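Allstead Trade Fair: a report from the slow end of the hall

The Allstead homewares fair opens its doors at 9 in the morning, which I know because I was outside them at half past eight, behind a woman with a folding trolley and the look of someone who had done this before. Entry is £5. The programme is another £5 and weighs as much as a small dog.

I had come for tableware. My plan was to walk the aisles in order, take sensible notes and be on the early train home. I got as far as the second aisle before I sat down.
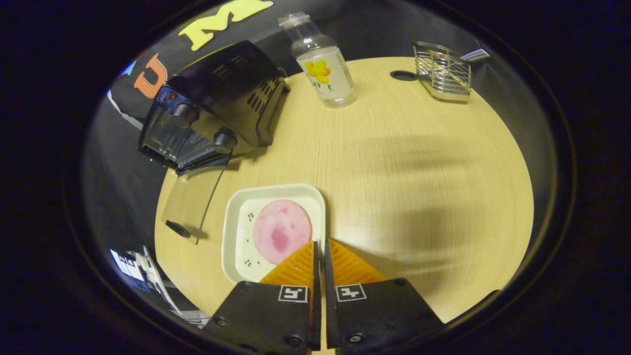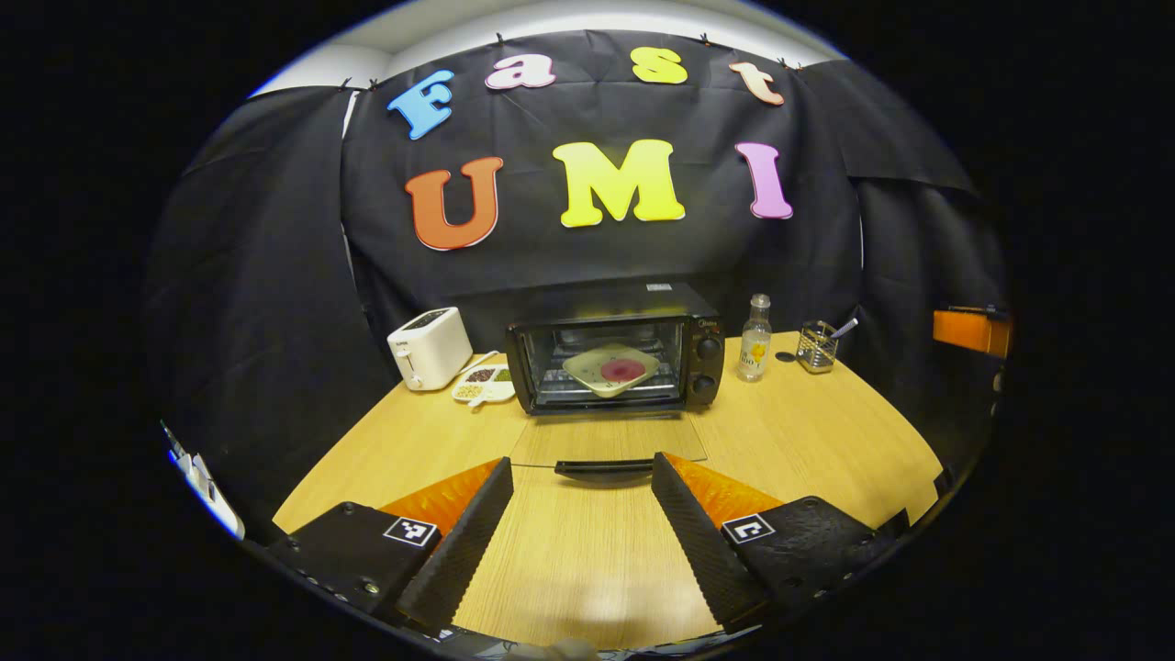

A small white tray with dark red dots, first picture, and foam letters on black cloth, second picture.

I have a weakness for small trays. They hold a ring, two biscuits or the post you are not going to open, and they ask very little of you. Allstead understands this weakness and has built a fair on it.

Standoron had the largest stand, with a carpet so thick that visitors kept slowing down on it, possibly by design. Their new dinner range comes in a colour called Fog. I asked how it differed from last year's colour, Mist, and was told it was "more grounded". I held one of each up to the light and nodded for as long as seemed polite. The bowls are lovely, mind you. They stack without wobbling and the rims are thick enough to survive my washing up.

Kotevton was across the way and doing things differently, with a mountain of seconds in straw and a handwritten sign saying that all faults were intentional from now on. I bought a jug that leans. It pours beautifully as long as you stand to the left of it.

Lunch was a cheese roll. There is a queue for the cheese roll and a separate queue to pay for it, and the two cross at the cutlery.

In the afternoon I went to the talk on glazing by the Tkachenko pottery, who fire everything at well over 1000 degrees and had brought slides to prove it. The room held 100 chairs and most of them were taken, largely by people resting their feet. I learned that a red dot is harder to get right than a blue one, that copper will do as it pleases, and that the small white plate I have used for years as an ashtray for incense is meant for soy sauce.

The last hour is the best one. Stallholders start eyeing their boxes and prices go soft. I came away with the jug, four egg cups (I live alone) and a butter dish whose lid belongs to a different butter dish.

The shuttle bus back to Allstead station leaves from the north car park. The signs all say south. Bring a bag with proper handles, and wear the ugly shoes.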